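# Sweeping up bits from a black carpet, broom just flicks them around

**Mohit Bajpai**

Hi all, hoping somebody has a better method than mine. We have a workroom with a low black carpet, the flat kind with hardly any pile, and by the end of the day it collects everything: packaging scraps, bottles, paper, bags, whatever fell out of the last box anyone opened. The vacuum we have (an old Pultero upright) chokes on anything bigger than a coin, so the broom comes out first and the vacuum second.

My trouble is with the broom half of the job. The light stuff skates over the top of the carpet and goes past the dustpan, and the gritty stuff digs in and stays put. The pan is a plain blue plastic one with ribs inside, and the broom has a white head on a thin metal pole. I bought the broom new from Allden, so I don't think it's worn out. 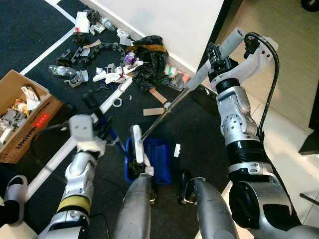
Lidutmont, 20 Mar 2025

You get the idea of what I'm dealing with. There's a cardboard box at the side with grey plastic parts and white and yellow packing scraps in it, and I can't tell whether I should be sweeping around it or clearing it first. Same with that long white pole lying across the carpet. I tend to leave the big things where they are because I want the floor done, and then I end up sweeping the same patch three times.

Also - does the color of the carpet make this worse? I swear I find a whole second layer once I switch a lamp on. The far end by the door is the worst for that. The bits run along the carpet up toward the baseboard, and in the evening I can hardly tell what's trash and what's carpet.

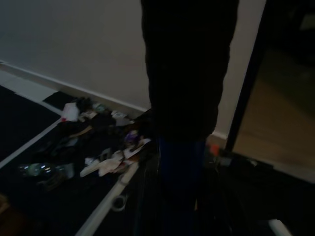
Same carpet, the end by the doorway.

So: different broom, different order, or do I give up and buy a better vacuum? The one I keep looking at is $186 and I'd rather not.

**ahuja_1947**

Don't buy the vacuum yet! I had a black carpet in my sewing room for years (never again) and what you've got there is an order problem more than a broom problem.

Do a hands pass first. No broom, just you and a trash bag. Bottles, bags, paper, anything you can pinch between two fingers goes in. Pick up that long pole and stand it in a corner, and get the box off the carpet completely, up on a table or out in the hall. If you think things in the box might be wanted, fold the flaps shut so nothing new gets tossed in by mistake. I know it feels slower. It took me maybe ten minutes the first time and then the sweeping was almost nothing.

Then sweep toward yourself in short pulls. Long strokes are what sends the light stuff flying, the bristles bend and then flick. On flat carpet I press down a bit and drag, lift, press, drag. Start at the wall and come away from it, never toward the baseboard or you'll be picking fluff out of that crack with a butter knife like I was all last July.

With the pan, tip the handle up so the front lip pushes into the carpet. If you hold it level there's a gap underneath and the grit goes right under. Damp the lip with a wet cloth if you get static, plastic scraps love to cling to the outside.

And yes to the color thing. White scraps show up great on black, dark ones vanish. Put a flashlight on the floor, lying flat, and everything throws a shadow. You will be horrified.

**pultero_owner**

get a rubber broom. regular bristles are for hard floors. mine was cheap and it pulls stuff out of the carpet that I didn't know was in there, hair mostly

also check the belt on the upright before you replace it, they stretch

**Mohit Bajpai**

Thank you both! Tried the hands pass tonight and moved the box out, and the short pulls do work better, at least on the paper. The flashlight was a mistake, I was down there for another half hour. Ordering a rubber broom and I'll look at the belt over the weekend - if anyone knows how the bottom plate comes off a Pultero without snapping the two little tabs, please say so before I find out.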